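The Rule I Would Write First

Every few months someone sends me a draft of a new code of practice for robots that work near people, and I read the whole thing, because I am the kind of person who reads the whole thing. The latest one came to 277 pages with the annexes. It had a fine chapter on stopping distances and a very careful one on how hard a moving arm may press against a human shoulder, and I was glad to see both. Then I went looking for the part about setting things down, and there wasn't one. The word "place" showed up plenty of times, always as a noun.

I have been fretting about this for a good while now, and I'd like to make the case that our rules for robots in homes and kitchens and care settings are missing their most ordinary chapter. We have written a great deal about what a machine must never do. We have written very little about what a job well done looks like when the job is putting a cup on a tray.

Let me say first that I don't blame the people who write these documents. Most of them came up through factories, as I did, and in a factory the question of what "done" means gets settled before the robot arrives. There is a fixture. The part is in the fixture or it isn't, and a little sensor says so. When I worked on the packing line at Shokri we ran 2687 units through one cell before anybody changed a setting, and in all that time I never once had to ask whether a carton had been set down nicely. The conveyor had rails. The rails did the manners for us.

A home has no rails. A tray gets put down a little crooked, the cup is tall and the bowl is wide, and the person who will eat from them may have a weak left hand or a habit of reaching without looking. Whoever lays that tray makes a dozen small judgments in the time it takes to say good morning. My mother made them for forty years (she'd turn the handle of a mug toward you without breaking off her sentence) and I doubt she could have told you a single one of the rules she was following.
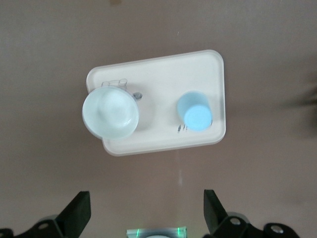 So when a company tells me its arm can set a table with a high rate of success, I have learned to ask what success means, and I ask it as kindly as I can. Usually it means the object left the gripper and did not fall. That's a fair place to start, and I remember how happy we all were the first time we got that far. But an object can be released and upright and still be somewhere you wouldn't want it. A bowl can hang over the rim of a tray and stay there perfectly well until somebody lifts the tray. Is that a success? I have sat in rooms where good engineers disagreed about it for most of an afternoon, and they disagreed because the page in front of them had nothing to say on the matter.

The rule I would write first, then, is a plain one. Before any trial begins, write down what a good finish looks like, in words that a person off the street could check. "The bowl's whole base is on the tray." "Nothing extends past the rim." "The tray can be picked up with two hands and carried across the room with nothing shifting." You don't need instruments for any of that. You need a pencil and somebody willing to be a bit fussy.

The second rule follows from the first, and it's the one I get the most pushback on. Keep the in-between results. At Divura, where I helped set up a test bench some years back, the score sheet had two boxes, pass and fail, and we had a run of 500 placements that looked wonderful on paper. When we went back through the recordings and sorted them again with a third box, marked "would fix by hand," 40 of our passes moved into it. Not one was a disaster! Every one was the sort of thing you'd nudge with a finger on your way by. But a person who depends on that tray may not be able to nudge it, and a report that folds those 40 in with the rest has left out the very thing that person needs to know.

I'll admit the objection has some weight. Three boxes mean more arguing than two, and arguing is slow. A friend who used to manage trials at Clakis told me that if she let her staff debate every crooked spoon she'd never ship a thing, and I believe her. My answer is that the arguing is where the standard comes from. You have the quarrel once, you write down how it ended, and the next team gets to start from there. Pravel did this with a little booklet of borderline cases, each with a line or two on how it was judged and why, and new people read it in their first week. I have seen thick standards that taught me less — and I say that as somebody who has drafted a few thick ones.

The third rule is about clutter, and I'll try to be brief, though brevity is not my gift. Test with the odds and ends left in. Real surfaces collect small things: a clip, a cap, a bit of clear plastic that came off some package and hasn't made it to the trash. See-through pieces are a particular headache, for cameras and for tired eyes alike. It is very tempting to sweep everything clean before a run, and for the first few runs I think you should. After that I'd like the rules to require a fair share of untidy trials, reported separately, so that a buyer can see both numbers side by side and draw their own conclusions.

What I would not do is put a single figure on any of this and call it the passing grade for everyone. A cafeteria that sends out trays by the cartload and a daughter looking after her father can live with very different kinds of sloppiness. Let the standard say what has to be measured and how it has to be told, and let the people who will live with the machine decide how much is enough. I would trust the daughter's judgment on that over mine any day of the week.

The comment period on the current draft is still open, and I've sent in my three pages. If you have ever carried a tray up a flight of stairs, I'd ask you to send in a page of your own.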